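Call for participants: taste and odour panel, Lomstead and Dolmont

Fovinari is recruiting 22 adults for a drinking water assessment panel running through July. Participants compare tap supplies drawn from two treatment works and score each sample for chlorine, earthiness, metallic taste and overall acceptability. No previous experience is required. Training is given at the first session.

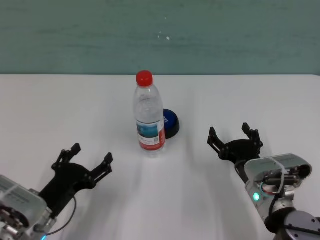 Sessions last 60 minutes and start at 10 am or 2 pm. Each participant attends four. Applicants must be over 18, non-smokers, and resident in the Lomstead or Dolmont supply area for at least 12 months. Please do not eat, drink coffee or wear perfume in the hour before a session.

The previous round, held at Dolmont, collected 474 scored samples.
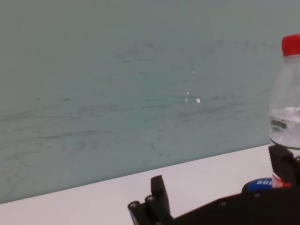 Marion Rankin wrote afterwards that the first session felt slow, that the metallic samples were harder to place than she had expected, and that she would have liked a longer gap between them. The interval has now been lengthened to three minutes.

Payment is £27 per session, made by bank transfer after the fourth. Travel is not reimbursed.
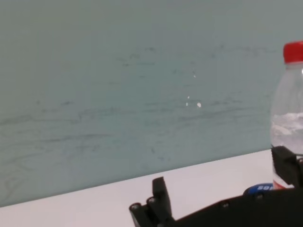
Applicants with a cold on the day will be offered another slot where one is free. Scores are stored under a panel number only. To apply, ask for form B at the MacRitchie building reception and return it there by the end of June.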